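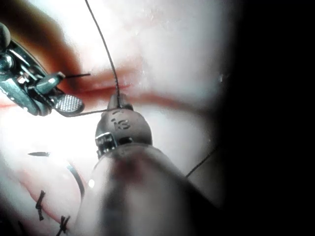 Edgate Opens Fitarix Suturing Recordings to Outside Research Groups

VULELANO — February 11, 2020 — Edgate today opened the first part of its Fitarix collection, a set of suturing demonstrations recorded while trained operators sewed by remote control. University labs and non-profit research groups can apply for access starting now. There is no charge for research use.

The release holds roughly 2,000 demonstrations, for a total of 62 hours of recorded work. All of it was done at the Edgate workroom in Vulelano on practice tissue prepared for the project. No patients were involved at any stage, and no patient data is included.

In each session an operator sat at a console and moved two hand controllers. The instruments at the table followed those movements at a reduced scale. The system saved the position of both hands, the position and jaw opening of both instruments, and video from small cameras carried close to the tools. All of these are stored on one clock, so a researcher can look up what the operator's hands were doing at any point in the video.

The work is ordinary closing of a straight or slightly curved cut. An operator picks up the needle, passes it through both sides, pulls the thread through, ties a knot, trims the ends and moves on. Recordings are split at these steps and labeled by hand. Labels were checked by a second reader, and places where the two readers disagreed are marked in the files.

A total of 29 operators took part. They came with different amounts of experience, from people in their first year of training to people who sew every working day. Each operator was given a code, and the code is the only thing that links one session to another. Experience level is listed with the code. Age, sex and employer are not.

Failed attempts were kept. If a needle was dropped, a thread broke or a knot had to be redone, the recording goes on through the mistake and the repair. Edgate made this choice after early tests at the company, in which a program trained only on clean runs had no useful response when the thread slipped out of the jaws. 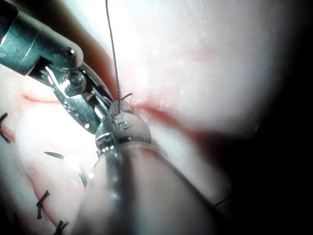 Two instruments meet at the suture thread above the incision line, with knotted stitches at left. (Edgate)

"Thread is hard to write rules for," the Edgate research team said in a statement. "It bends, it slides, it goes behind a tool and comes out somewhere else. An experienced operator deals with that without stopping to think about it. We want to record how they do it and let other groups work on the same material we are working on."

Chareonsuk, which supplied the hand controllers and the recording software, will host the files and handle requests. Its software also lets an approved group play a session back on its own equipment, provided the equipment can accept position commands for two instruments. A short guide covers setup and the known differences in scale between systems.

Edgate is using the same recordings in its own work on partial automation. The company's present goal is limited to single steps, such as handing the needle from one instrument to the other or pulling a measured length of thread, with the operator watching and able to take over by moving either controller. Edgate has not applied for approval to use any Fitarix result in clinical care and has no date for doing so.

Some limits of the first release should be noted by applicants. Lighting was set for the operators and was not adjusted for the cameras, so parts of many recordings are very bright while other areas fall into shadow. The instrument shaft often blocks part of the view. Force at the instrument tips was not measured — the present tools have no sensor for it. Two thread sizes were used, and the size is given in the notes for each session.

A second part of the collection is planned for May. It will cover running stitches, which are not in the present files, and will include sessions in which one operator guides another through shared controls.

How to apply

Groups should send a one-page description of the planned work, the name of the lead institution and a signed copy of the research use terms. Commercial users may apply under separate terms. Forms are available from the Fitarix desk at Chareonsuk.

About Edgate

Edgate develops remote-controlled instruments and training methods for fine handwork. The company is based in Vulelano.

Media contact: Edgate Press Office, Vulelano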